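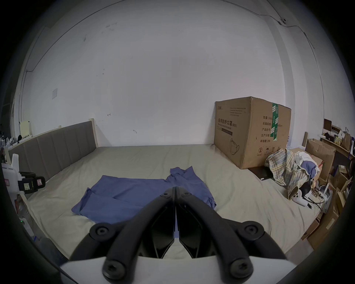
Where Does the Blue in Your Clothes Come From?

Open a closet and you will probably find something blue. Blue is one of the most common colors for clothes, but for most of history it was one of the hardest colors to make. Red, yellow and brown can be boiled out of many roots, barks and berries. Blue cannot.

Why blueberries don't work

If you squash a blueberry on a white T-shirt, you get a purple stain. After a few trips through the wash it turns gray. The color in the berry does not hold on to the cloth very well, and it changes when it meets soap. A color that holds on to cloth and stays there is called a dye. A good dye has to survive water, soap and sunlight.

The leaf that hides its color

The best-known blue dye is indigo. It can be made from several different plants. One grows in hot places such as India. Another, called woad, grows in cooler parts of Europe and has small yellow flowers. The leaves of both plants are green. You could look at them all day and not guess there was anything blue about them.

To get the color out, people soak the leaves in water. Tiny living things called bacteria help break the leaves down. This is called fermenting, and it smells bad. Then the water is stirred or beaten to mix in air. Blue specks form and sink to the bottom. When they are dried, they make a dark blue powder or a hard cake.

A strange thing happens in the pot

Indigo powder does not dissolve in plain water. It just floats around like sand. The dyer has to mix it with other things that take the oxygen away from it. Then the liquid in the pot, or vat, turns a yellowish green.

Cloth goes into the vat and comes out yellow-green too. When the air touches it, it starts to change. First it looks greener, then it turns blue, all in a few minutes. The oxygen in the air has turned the indigo back into its blue form, and now it is stuck in the threads.

One dip makes a pale blue. For a darker blue, the cloth is dipped again and again, with time in the air between dips.

Inese Pētersons teaches dyeing at the Garside craft school in Prarkbridge. Her students make a strip of cotton with a different blue at each end. "We do 6 dips for the dark end," she says. "The light end gets one. Everybody wants to pull it out too early."

Blue from a factory

In the 1800s, chemists worked out how to make indigo without any plants. Factory indigo is the same chemical as the one from the leaves. It was cheaper, and farmers who grew indigo plants lost much of their trade. Most blue jeans today are dyed with factory indigo.

Other blue clothes are colored with newer dyes that were invented later. Some of these join tightly to cotton, so they fade slowly. Others are made for polyester, which does not soak up water the way cotton does.

Why do jeans fade?

Indigo sits mostly on the outside of the thread. The middle stays white. When jeans rub against chairs, floors and your own knees, bits of blue come off and the white starts to show. Washing them inside out slows this down.

Words to know

Dye: a color that holds on to cloth
Ferment: to be broken down by tiny living things
Vat: a large pot or tank for liquid
Woad: a plant with yellow flowers that can be used to make blue dye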